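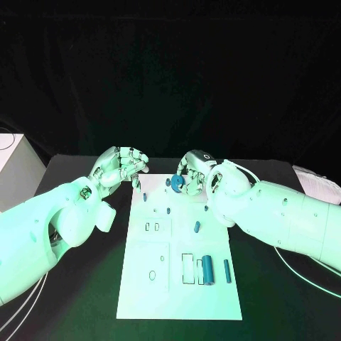
Posted by the Prenthorpe letters project
14 March 2024
Filed under: Get involved, Paid and unpaid

Do you like reading other people's mail? I do, and I'm looking for readers who feel the same way.

A bit of background first. I run a small project in Prenthorpe that collects and types up old family letters, mostly the everyday kind. Think grocery prices, bad knees, who was at church and who wasn't, whether the train was late again. We've been going for a few years out of two rooms above the Salameh bakery (yes, it smells wonderful, and yes, you will buy a roll on your way out), and so far we've typed up 444 letters. Then last fall a family dropped off four suitcases and a hatbox, and now we have almost 1000 more to get through. I opened the hatbox first and lost an entire afternoon to a feud over a borrowed ladder!

So I need help. I'm after two kinds of people.

Readers (unpaid, from home or in the rooms)

You'd get a batch of scanned letters by email, read them, and type what you see. Spelling mistakes stay in. Crossed-out words stay in too, with a note. If you can't make out a word after a good long stare, put a question mark and move on – someone else will have a go at it. You don't need any training and you don't need to be fast. One of our best readers does a single letter a week with her morning coffee and has hardly ever needed correcting.

What helps is being comfortable with cursive. If you grew up reading your grandmother's birthday cards you're probably fine. I'll send you one page as a tryout, and it's a friendly page, I promise. A second language would be great, too. There's a run of letters in Portuguese that I can only admire from a distance.

Batch coordinator (paid, part-time)

This one is a real job, eight hours a week, and it runs through the end of June with a fair chance of going longer if our funding comes through. You'd be sending out the batches, keeping track of who has what, answering questions, and comparing the two typed versions we make of every letter. We keep track of everything in Cotar, our homemade catalog, which is a little cranky and doesn't like apostrophes in file names. I'll show you how to get along with it.

I'd love someone who is patient on email and doesn't mind repeating themselves. You should be able to come in one day a week, your pick of Tuesday through Friday. The rooms are up a flight of 16 stairs with no elevator, I'm sorry to say, so if that's a problem tell me and we'll set up the whole job from home. Pay is hourly and I'll give you the rate in my first reply, before you spend an evening on an application.

Some things people ask me

Will I see anything sad? Sometimes, yes. There are wartime letters and there are funerals. Tell me if you'd like to skip those and I'll send you the ladder feud instead.

Can I keep copies? No. The families lend us the letters on the understanding that they stay with the project until they've said what can be shared.

Can teenagers join in? From 16 up, with a note from a parent.

How to get in touch

Write to the letters desk at Prenthorpe, or leave a note for us at the bakery counter. For reading, just tell me your name, whether you want paper or screen, and what kind of handwriting you're used to. For the coordinator job, send me a page about yourself and the most tangled thing you've ever had to keep organized. A wedding counts. So does a softball league.

I answer everything myself, usually in the evening, so give me a few days. Reader spots stay open all spring, and I'll take the coordinator notice down once I've found my person.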